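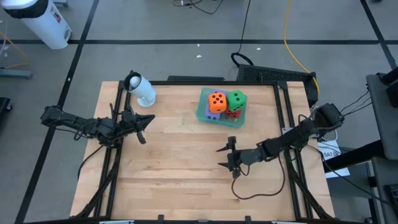 *Four foam dice in the teal tray, on the butcher-block top.*

27 March 2020

I have been meaning to write about foam dice since January, when I finally went through the game closet and threw out everything that was broken or missing parts. It took a full evening. I got rid of two jigsaw puzzles, a magnetic dartboard with no darts, and a deck of cards that had gotten wet at some point. What I kept was mostly dice, and most of those were foam.

We have a lot of time indoors right now, so this seems like the moment.

I bought my first foam dice in 2010 for one reason, and that was noise. We lived in the apartment on Hastetham then, on the second floor, with a hardwood floor and a neighbor below who worked nights. Regular dice on a hard table sound like a handful of gravel. When one went over the side it was worse. I found a bag of foam ones in a discount bin, brought them home, and we never went back to the hard kind for family games.

**What I like about them**

They are quiet. They don't dent a wood table. I care about this more than I used to, after the oak table we had before got a row of small dings from a metal set somebody gave us. You can also read them from across a room if you get the bigger ones, and black pips on a bright color are easier to see than white pips. White on yellow is close to useless in the evening. Black on purple is the weakest of the black-pip combinations, but it's fine under a decent lamp.

They are also cheap. I ordered a mixed bag from Ragab last year and paid less than I would for one nice set of the regular kind. There were a few with soft corners, and one that had clearly been squashed in the bag and took a couple of days to get its shape back.

**What I don't like**

They pick up lint. Ours pick up dog hair, too, which gets into the surface and has to come off with tape. I use masking tape, sticky side out around two fingers, and it works better than a lint roller. Washing is possible, but they hold water for a long time. I wash them in the sink with a drop of dish soap, squeeze them out in a towel, and leave them overnight on a cooling rack. Don't put them on a radiator. I did that once and the side touching the metal went stiff.

They also don't roll very far. If you drop one from a few inches up it may just land and sit. The kids figured this out pretty quickly and started placing their rolls more than rolling them. Our house rule is that the die has to turn over at least once or you roll again. There are still arguments.

The other problem is leaners. Foam grips foam, so when you roll several into a tray they end up propped on each other, tilted, with no clear top face. With hard dice you can bump the tray and they fall flat. With foam you can bump the tray all day. Our rule for that is simple: if you'd have to bend your head to read it, it doesn't count and you roll that one again. The rest stay where they are.

**The tray**

For a long time we rolled into a shoebox lid. It was fine until it got stepped on. After that I tried a felt-lined wooden tray from Jamgate, and it was a nice-looking thing, but with foam dice it was too much cushion. Soft on soft just kills the roll. I gave it away to somebody who uses metal dice, where it makes sense.

Plain plastic is better. The dice slide a little before they stop, you can wipe it with a damp cloth, and a see-through one lets you see a die in the corner from a low seat. It can go through the top rack of the dishwasher, although I usually don't bother. If the tray skates around on a slick table, put a square of shelf liner under it.

I would not get a deep one. Deep trays look like they'd be better at keeping everything in, but you can't read the dice without standing up, and small kids end up pulling the whole thing toward them.

**Games we use them for**

Mostly the simple ones. With four dice in different colors we play a game we call Ladder, which I'm sure has a real name. Each color is worth something different. Red counts double, green counts as shown, orange counts as shown, and purple gets subtracted. You roll all four, work out the total, and add it to your score. First to 219 wins. I don't remember how we ended up with that number, but it has stuck, and it makes for a game of decent length.

It's good arithmetic practice and nobody at our table has complained about it on those grounds. The purple one gets blamed for a lot. The highest final score so far is written on the inside of the closet door, and it's 276, from a version where you had to keep going until everybody had crossed the line.

We also use one die for chores. Each number is a job, and you do what you roll. The six was "no job" at first, but I had to change it to "pick any job" after a suspicious run of sixes. See above about kids placing their rolls.

With the very small ones, just matching colors or rolling and counting the pips out loud is plenty. Foam can be bitten through, though, so I put them up on the shelf when there's a toddler in the house.

**Storage**

I keep ours in a Deltemeck zip pouch, the kind meant for cables. A mesh bag would be better for drying, but the mesh left a pattern on the dice when I packed them tight, and it took a while to go away. Whatever you use, don't stack board games on top. Foam will come back from being squeezed for a minute. It doesn't come back as well from being squeezed for a year – I have one yellow die that is now more of a brick.

The brick still gets used. It's the start marker for Ladder, and it goes in front of whoever rolls first. I should replace it at some point, and probably get a second red one while I'm ordering, as the dog has shown some interest in ours.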